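3.2 Typing load and break timing

We logged 3,097 work intervals from 134 clerks at the Carnent and Memon offices. Breaks were set at 90 minutes in one group and left open in the other. 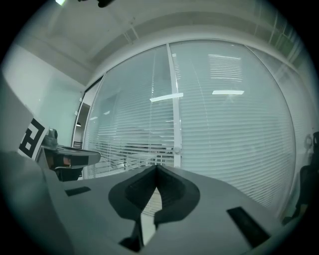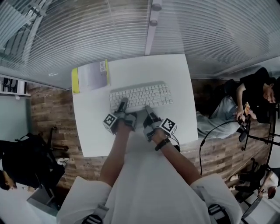

Figure 4. The second picture shows a compact keyboard on a white desk.

Clerks with set breaks reported less neck pain by the end of January. Error rates did not differ between offices. We dropped 20 intervals in which the break log was blank. Section 3.3 covers the effect of shift length.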